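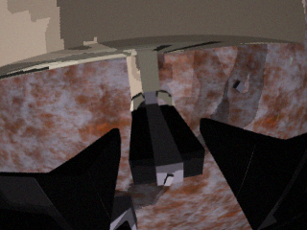

Last February I visited the open day of Gillance, a debt collection office in Holtthorpe. I wanted to see how such a company speaks with people who owe money, as my own small firm sends its late invoices to an agency. The program was printed on a sheet with blotches of rust orange and bluish gray, the same colors as the tabletop at the start of this page, and I could read it only near the window.

Our guide was Yaw Tetteh, who trains the new callers. He showed us the call room, where 60 people work, and a program named Planport that keeps the payment plans. On that morning it held 284 open accounts for one client, a furniture shop. We listened to a training call. The caller was polite and slow, and she repeated the amount two times – I liked this.

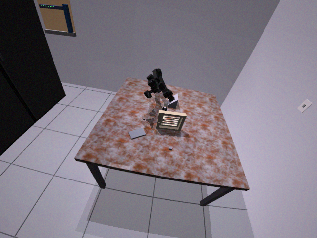 Can a small business send only one unpaid invoice?
Gillance accepts a single invoice if it is above 100 dollars and the customer has already received a written reminder.

After the coffee we saw the mail room, where letters wait one night before they go out. I asked for the price list and I am still waiting for it.

Print this page | E-mail to a friend

Related items
Shezi opens a second call room
How to write a first reminder
Payment plans in Planport

Comments (2)

Marta: Was the fee the same for old invoices? We have one from two years ago.

R.K.: I was in the afternoon group, and we did not hear a training call. Pity.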